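My workshop tips page keeps drifting toward laundry, and I'm fine with that! Folding is the job I use to tune my software, so most of these notes come from a bed and a pile of clothes.

**Flatten before you plan.** My planner (I call it Swai) looks for corners first, and a fold in the wrong spot looks an awful lot like a corner. I smooth the cloth out by hand before a session, then let the soft folds creep back in once the basic fold is working.

**Put dark on light.** Black fabric on a pale sheet gives the segmentation step a nice strong edge. Small prints on the sheet are okay as long as you blur the mask a little. Big loud florals are another story, so I push those blankets off to the side.
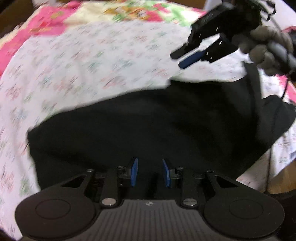

*Black cloth on the printed sheet, with blue fingertip pads on both grippers.*

**Throw out the smeary frames.** Fast hand moves streak the background, and the pose tracker gets lost. I run a sharpness check on every clip and drop anything that scores under 35. On my last batch of 79 clips that left me with a smaller set, but the training went a lot smoother.

**Sync your two hands.** If the left and right streams are more than 30 milliseconds apart, the software thinks one hand let go early. Clap the fingers together at the start of each clip and line up from there.

**Save your settings with the clips.** I keep them in a plain text file in the same folder (mine is called Osier, long story). Next up is towels, probably in November.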